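Notes for the Penbridge talk, open day section

Start with the visitor numbers. 381 people came through Dotow in May, in groups of 12. Say that we planned for far fewer and that the hallway was the worst of it. Thank Rasmus Koppel for moving the line outside.

Next, how the demo ran. Each group got seven minutes at the folding table. Viola Vitale talked, Svetozár Kuruc watched the arms. Questions were held to the end, except from kids.
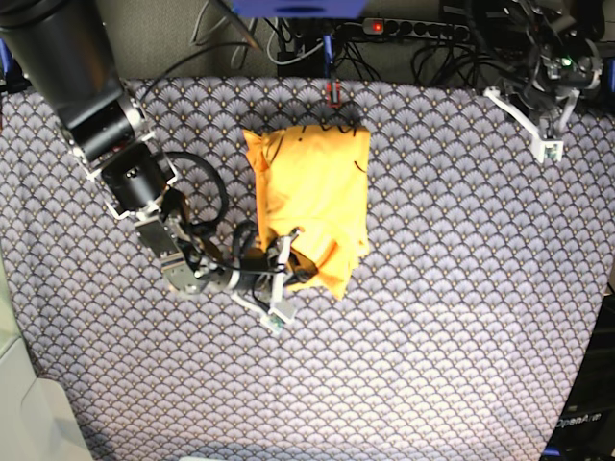 Cloth is hard for a robot, and visitors don't expect that. They fold towels without looking. Spend a minute on this. A box keeps its shape when you grab it, and a piece of fabric doesn't. Point out the right gripper pinching a fold at the lower left of the yellow piece, and the loose flap at the other corner. A person would tuck that flap in without thinking. Pause for questions.

Then the comment cards. We got 61 back. Most asked about speed. Read the one from the hotel laundry manager in Mahawong, who wanted to know about fitted sheets. Answer: not yet.

Last item: Rocío Carrasco is taking the demo to Dundow next. Sign-up sheet is by the door. Hand over to Hedvika Kubíček for the budget part.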